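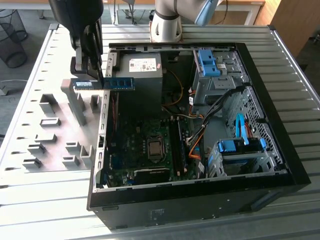 A green memory module held in a gripper, over an open desktop computer case.

Malside Night Run was a car commercial shot in Sarkville for the Dodex wagon. Directed by Maëlle Tremblay, produced by Jansen. Running time 30 seconds, with a 40 second cut for movie theaters.

Background
Dodex wanted a spot with no dialog and no computer effects. Tremblay pitched a single drive along the Malside waterfront after dark, lit only by headlights and shop windows. Budget never made public.

Production
Filmed over six nights in May. Stunt driving by Luuk Jacobs, camera car driven by Pieter Coppens. Streets were closed in short blocks, so most takes ended at the same traffic circle. Rain on the second night, footage kept. Hanna Czarnecka edited the film and also recorded the engine sound seperately, on a closed parking deck.

Music
Solo cello piece by Villads Hallgrímsson. Later released as a single, 400 copies on vinyl.

Release
First shown online on 24/04/2025, the year after filming. The the theater cut followed. A print campaign used stills from the last night.

See also
Dodex wagon
Car commercials filmed in Sarkville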